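Shoe sorting with one arm: pairing slides, need advice on grasp point
Posted by heelstrap_kd, 2/2/25
Didum Student Robotics Board > Class and Club Projects

Second term project at Pludness College, groups of four. The arm has to pick slide sandals off a table and set them down as matched pairs, toes pointing the same way. This is the setup with a pink one in the gripper and the black pair on the table.

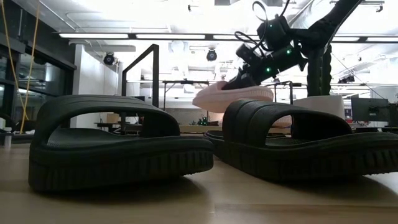

What we're stuck on

The picking mostly works. The placing doesn't. We grip the slide and lift it, and it comes up tilted. Then when we lower it the low end touches first, the whole thing rotates in the fingers, and it lands crooked or on its side. Marks come off for anything more than a small angle between the two shoes in a pair, so crooked counts as a fail for us.

We've recorded 278 teleoperated demos so far and trained on all of them. The policy copies the tilt faithfully. Two of us think we should throw out the early demos and start again with a different grasp. The other two think we should keep everything and add a corrective step at the end, where the gripper nudges the shoe straight after letting go.

Demo day is in April. Looking for opinions from anyone who has done soft or semi-soft objects.

---

torque_tuesday wrote:

Where are you grasping? If it's the rim of the sole near one end, the tilt is just gravity doing what it does. Grab the strap from above at the middle and the shoe should hang close to level. We did the same task in the Pylypenko lab last year with flip-flops, which are worse, and the strap grasp was the only one that held up.

---

heelstrap_kd wrote:

We tried the strap. On the black ones the strap is wide and has grooves along it, and our fingers kept slipping off the edge of it. It might be our finger pads. They're the plain ones that came with the Prendura kit and they're pretty worn.

---

binboy_leduc wrote:

Put new pads on before you do anything else. You can't compare grasps on worn pads. My group spent a week arguing over a policy and the problem was a pad that had come half unglued. Cut strips from a silicone baking mat, stick them on with double-sided tape, redo them whenever they get dusty.

Also I'd disagree with torque_tuesday about the strap. Strap grasps are fine for lifting but the strap flexes, so the sole swings after you stop moving. You end up waiting for it to settle. One finger inside the opening and one outside, close to where the strap joins the sole, is stiffer.

---

torque_tuesday wrote:

It settles quickly if you don't fling it around. We slowed the last bit of the approach and it was fine. Your way needs the shoe to be facing a known direction before you pick it up, and I'm guessing theirs get dumped on the table any old way.

---

heelstrap_kd wrote:

Right, the start positions are random. The rules say the marker drops them on the table, and upside down ones get flipped by hand before the clock starts.

---

mapleservo wrote:

On the data question, don't throw the demos out. Label them. Go through and tag each one by grasp type and by whether the shoe ended up straight, then train on the good ones and see what changes. Tagging that many clips is an afternoon with four people and a box of Timbits.

The nudge at the end is a good skill to have in any case. Even with a perfect grasp you'll sometimes drop one crooked. Record it as its own short task – shoe already on the table at a bad angle, arm pushes it straight – and mix those in.

---

binboy_leduc wrote:

Not sold on the nudge. A thick rubbery sole grips the table and you get stick-slip. It sits there, then jumps too far. We tried it with rubber boots and hated it.

---

mapleservo wrote:

Boots are tall. You were pushing up high and tipping them. Push low on the sole with the fingers closed.

---

heelstrap_kd wrote:

Okay, so here's the plan we settled on at lunch, in order:

1. New finger pads (baking mat, thanks).
2. Tag the existing demos.
3. Record new demos with the finger inside the opening and a slower descent.
4. Record a small set of nudges, pushing low.

One other question. Our black slides reflect nothing and our pink ones reflect a lot, and the overhead lights in our space are bright. Detection is a bit worse on black. Has anyone had luck just changing the table covering?

---

torque_tuesday wrote:

We put down matte craft paper and it helped with reflections off the tabletop. It also wrinkled and moved, so tape all the edges. Watch out for your own shadows under the shoes, our segmentation kept making the black ones bigger than they were.

---

heelstrap_kd wrote:

Update. Pads done, tagging done. Almost half of the demos ended with a crooked shoe, which we'd never have guessed from watching them live. Retrained on the straight ones only and the placing is better, although it now hesitates over the table before letting go. The new demos aren't in yet. Still no agreement in the group on whether the nudge stays.

---

mapleservo wrote:

The hesitation is probably your operators pausing to line things up. Trim the pauses out of the clips before you train again.

---

Reader comments

gr11_wiring: Is this arm okay for a high school club or is it too heavy to move between rooms? Ours has to go back in a cupboard after every meeting.

oldbearing: Doing nearly the same thing with mittens. Pads made the biggest difference for us too. We used bicycle inner tube in place of the baking mat.

plumbline_88: Please post the nudge results either way, my group is on binboy's side and I'd like to know if we're wrong.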